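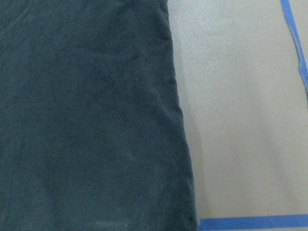 Dark teal, fuzzy, speckled with tiny light fibers. Laundry mood.

Ok quick one tonight, I have 7 loads of life to sort and only one evening for it. February is when I finally give in and do the T-shirt drawer. It stopped closing right after Christmas and I've been shoving it with my knee ever since.

The rule this year, stolen from my friend Mafalda Coelho: everything comes out, everything gets laid flat, you look at it properly, then it gets folded or it goes. No putting things back in a ball "for now". I have been a ball person my whole life so this is big.

Started with the soft stuff. Anything brushed or fleecy picks up every hair and fiber in the building, and the dark colors show all of it. I had a Bruvdale lint roller, used up most of it in one sitting, then went to the damp rubber glove trick. Glove on, wipe in one direction, fluff comes off in little rolls. Works better on the fuzzy things than the roller does, and it's free. Don't go back and forth, you just push it around.

Also stop washing towels with dark shirts. I know this. I did it again on Tuesday.

Then the T-shirts. So many black ones. Why. I lay each one out face up, collar away from me, and smooth from the middle out to the sides, then down to the hem. Sleeves last. If you leave a sleeve bunched it makes a lump in the fold and the whole stack leans over.

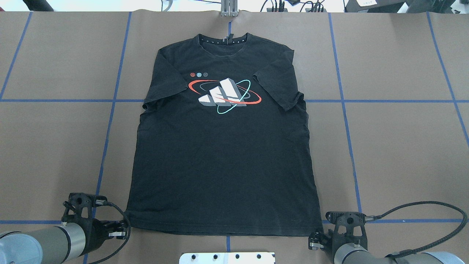
Black tee with the orbit rings, flat and waiting to be folded.

Still love that print. The bars with the red-orange ring going round like a little planet, and the minty one looping through. Bit of lint on it, some creases, nothing a roller won't fix. Keep pile, no discussion.

Brown paper on the table is a good idea by the way, and so is tape in a grid. You can line the hem up with the tape and see right away if teh shirt is crooked.

The fold, for anyone who asked last time:

Sides in to the middle, sleeves tucked back on themselves. Hem up to just under the collar. Then in half, then in half again if your drawer is shallow like mine. It should stand up on its own. If it flops, your sides were too wide.

Mafalda uses a Koubek folding board and swears by it. I tried it, fine, but it's one more thing to store and I'd lose it behind the couch in a week. Hands are ok.

For printed shirts I keep the graphic on the outside so I can find it in the morning without digging – and inside out in the wash, cold, always. Prints crack otherwise. Lost a really good one that way.

Give-away bag is 8 shirts so far. Two more are on the chair and I keep walking past them. One has a hole under the arm but it's a small hole??

Drawer closes now. Socks are next weekend, or the one after – definately not tomorrow.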